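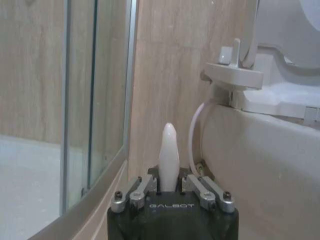

Bathroom robot trial, a thread (1/8)

20/09/2023. Zalley has lent me one of its cleaning setups for 28 days. The gripper says GALBOT on it in small gray capitals. The service plan is Zalley's. The bathroom is mine, and so are the opinions.

2/8
The brochure calls the toilet zone "a solved problem." Whoever wrote that has never met a toilet with a hose. Mine loops down the left side of the bowl, right next to where the gripper has to work, with the shower ledge closing in on the other side.

3/8
Yeison Inga did the setup call. He asked if my bathroom was "standard." I said it had a toilet in it. He ticked something.

4/8
What you pay: 4000 up front, then 40 a month for the plan. Dremomo charges less per month but wants you to buy its floor mat, and I have feelings about the floor mat.

5/8
Good news first. It's patient. It will approach the side of a toilet at a speed I associate with museum visits, and it has yet to bump the glass on the shower. I bump the glass on the shower.

6/8
Less good: 2 support tickets in the first week, both about the hose. Peadar Hayes answered the second one and suggested I "consider rerouting the plumbing." Peadar, I'm considering rerouting the robot.

7/8
Things the app asked me to confirm this morning: lid up, seat down, shower door closed, "no pets in fixture." I'd like to hear more about that last one.

8/8
Would I buy it today? No — at that price I want it to do behind the bowl without a chaperone. Would I keep the loaner till October if they forgot to collect it? Don't tell Zalley. Bisa's kit is next, assuming they still answer my emails.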